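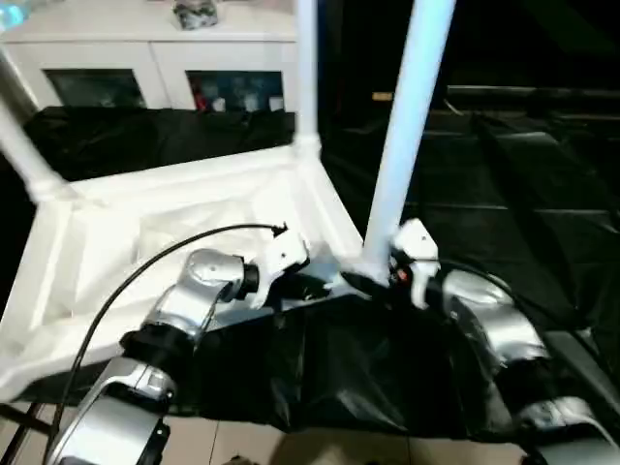

How often should the gripper cable on a two-armed bench robot be checked?

Look it over before the first run of the day and again any time the arm has been moved by hand. The full check, with the covers off the wrist, can wait until the hours on the counter tell you to do it. On our cell we do that at every 577 hours of run time.

The rest of this page is how we look after one machine, the two-armed Ornis in the back workshop. Most of it will carry over to other makes, but read your own manual for torque settings and for anything to do with the brakes. Last gone over Mar 7, 2020, with the counter at 2,213 hours.

Before you touch anything

Park both arms in the rest position and hit the stop button. Wait for the drives to click off. Pull the plug if you are going past the wrist. An arm without power can sag, so put a foam block under each elbow before you loosen a joint cover.

Cable slack

A gripper cable that runs outside the arm needs a loop big enough for the wrist to turn all the way in both directions. Turn the wrist by hand to each end of its travel and watch the loop. If it goes tight, feed more cable up from the forearm. If it hangs low enough to catch on a table rim or a pole, take some back.

Hold the cable down with hook-and-loop straps. Zip ties bite into the jacket, and you will be cutting them off again in a month anyway. Two straps on the forearm are enough on ours. Leave the elbow free.

Run your fingers along the whole length. Flat spots, shiny patches and stiff places all mean the cable is rubbing or has been pinched. Mark the spot with a paint pen and check it again at the next service. If the mark has grown, change the cable.

Gripper jaws

Wipe the jaw pads with a barely damp lint-free cloth. No solvent on rubber pads. It makes them hard, and a hard pad slides on smooth tube. If pads have gone glossy, a few strokes with fine sandpaper will bring the grip back for a while. Change both pads together or the jaws will close off center.

Tug each gripper by hand, gently, side to side. Any play at all means the mounting screws have worked loose. Tighten them in a cross pattern, a little at a time. Naa Issahaku puts a line of paint across each screw head and the metal next to it, so a loose one shows up without a wrench.

Covers and dust

Smooth arm covers show fingerprints and that's harmless. Grit in the seams is a different matter. Use a soft brush and a vacuum, with the nozzle held off the surface. Compressed air pushes dust into the joints. We did it that way for the first year and paid for a new wrist seal.

Sheeting around the work area

We use plastic sheet to catch chips and drips. It has to be clamped or taped on every side where an arm can reach it. A loose fold will get picked up along with the part sooner or later. Glossy black sheet can also throw highlights that bother a camera. If the arm misses a part it used to find, try shifting the lamp before you start changing settings. Matte cloth is easier in that respect but it holds dust, so shake it out outdoors.

Folidard sheet comes folded and the creases stay in. Hang it overnight first.

Light stands and tube frames

If the arms work on something light, such as a stand made of tube, fix it to the floor or weigh down the feet. An arm that pushes a little too hard on a pole will walk the whole stand across the tiles, and after that every taught position is off. Put tape on the floor at each foot so you can see when it has moved. Check the corner connectors too. They creep apart slowly.

Rehoming

Do this after any cable work, pad change or bump. Clear the bench, bring each arm to its home mark at slow speed, then run to one taught point and measure the gap. Ours can be off by up to 3 mm before the jaws start missing. Beyond that, teach the points again from scratch. Correcting them one by one takes longer.

Parts to keep on the shelf

One spare gripper cable
Jaw pads, two pairs
Hook-and-loop strap, one roll
Mounting screws in the right length
Paint pen
A fuse for the controller

Pads come from Serrano and the cables from Pundutby. Order cables early, the wait was long last May. Rocío Lozano has the part numbers taped inside the controller door. Write the hours on the sheet next to them when you finish.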